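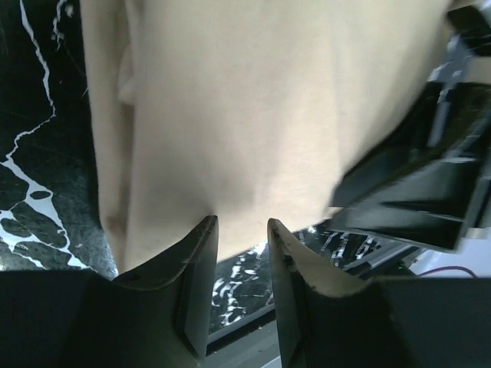
Wustell wrote under my first post that no two-armed kit in this price range was worth the shelf space, and that I would be selling mine by July. Well, July has come and gone, and the Skatley is still bolted down in my workroom, so I think it has earned a proper review!

I paid 2,000 dollars for the pair of arms, which is a lot of money for a hobby (my other half has mentioned this). For that you get 2 grippers, a wrist camera, the cables, and a printed manual of 21 pages that I really did enjoy reading, coffee in hand, before I touched a single screw. I bought it for cloth, and soft, knitted cloth at that, the kind that droops and bunches and never hangs the same way twice.

The fingers are what I like best. They come to a slim tip, and the pale pads hold knitwear nicely without snagging. They do wear, mind you. Mine are scuffed and a bit chipped along the edges, and I wish a spare set came in the box. The Mayrhofer I had before was quicker, but it was rough on sleeves and I never warmed to it.

Setup took me a whole evening, mostly lining up the second arm. The support folks at Flurnovstead were patient with me and wrote back by 9 the next morning. Four stars from me, and I'd give the fifth for cheaper pads.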